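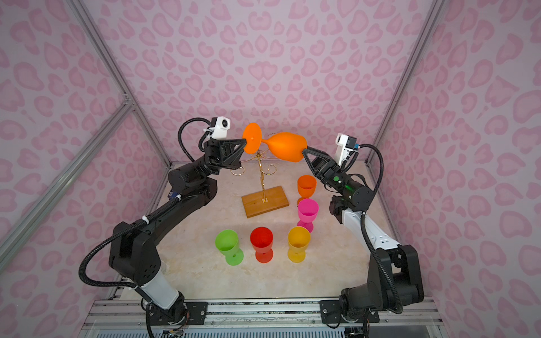

3.2 Stemware and how people put it away

I'll admit I came to wine glasses late in this project. Sang Hoàng and I had spent most of May on mugs, and mugs are easy (you grab the handle, you hang it up, done). A stemmed glass is a whole different animal! It has a foot, a thin stem and a bowl, and every one of our participants had a firm opinion about which of those you're allowed to touch.

We visited 34 homes in Nudton and Clellmont and asked people to put their clean glasses back wherever they normally live. Over the visits we logged 403 glasses going onto shelves, into cupboards and onto hanging racks, and the racks are the part I got hooked on. To hang a glass you have to turn it over, so the foot ends up on top and the bowl points down, and almost everybody shifts their grip somewhere along the way. Figure 2 shows a large orange glass held sideways by its foot and its bowl, over a gold metal rack with curled wire hooks on a wooden base.

That sideways moment kept coming up in our notes. Liên Châu started calling it "the rest," and the name stuck. In 13 of the homes people did it with both hands, one on the foot and one on the bowl, and then let go of the bowl last. The one-handed folks mostly pinched the stem and hoped for the best.

Figure 2. A stemmed glass held on its side above a countertop glass rack.

Rack shape mattered more than I'd guessed, so we take that up next, along with the shelf results.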